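Print this page
E-mail this page

Shared Work Room, Dirau House: Fire and Electrical Safety Checklist with Comments

Checked by: Emiko Maruyama
Accompanied by: Hinata Kubo
Date of check: April 2026
Room size: 48 square metres

1. Escape route and doors
Main door opens fully from inside without key: YES
Back door opens fully: YES, but stiff
Corridor free: NO
Comment: Two boxes of paper were standing in the corridor beside the back door. Ms Kubo moved them during the check. Please do not put them back, also not for one afternoon. The back door needs strong pushing in the last part. I have asked Bosman to look at the hinge.

2. Fire extinguishers
Extinguisher by main door, pressure in green area: YES
Extinguisher in kitchen corner, pressure in green area: YES
Service label readable: PARTLY
Comment: The label of unit 117 is so faded that I could read the year only with a torch. The next service is in June and Bosman will bring a new label then.

3. Smoke alarms
Test button pressed, sound heard in all rooms: YES
Comment: In the small store room the sound is weak when the door is closed. It is still enough to be heard, but I would prefer one more alarm there.

4. Sockets, cables and extension leads
Sockets fixed firmly to wall: NO (one)
Extension leads not connected one into another: NO
Portable appliance labels in date: YES
Comment: The socket under the window moves when a plug is pulled. It is switched off at the board and must stay off until repaired. Under the long desk I found a Wedeo extension lead plugged into a second one, with the kettle on the end. The kettle has now been moved to the kitchen corner, where it should be used from the wall socket only.

5. Tables and seating
Tables stand level: YES
Tablecloths do not hang where people walk: YES
Chairs without broken parts: NO (one)
Comment: Tablecloths are permitted, but they must be kept away from the heater. One chair has a crack in the back leg and I have put it in the store room with a note.

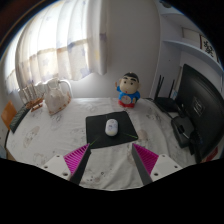
Item 5: tablecloth with mouse pad and mouse.

6. Heating
Heater has free space in front: YES
Thermostat works: YES
Comment: The Stenari heater was serviced last year and the paper is in the folder. Coats should not be dried on it. I mention this again although it was already written in the last report.

7. First aid box
Box in its place and closed: YES
Contents complete: NO
Comment: Plasters are nearly finished and the eye wash is past its date. Ms Kubo will order both.

To be done before next check
Hinge of back door: Bosman, job number 586
Socket under window: electrician, within 7 days
Label for unit 117: Bosman, June
Plasters and eye wash: H. Kubo
Cracked chair: repair or throw away, to be decided by the office

Print this page
E-mail this page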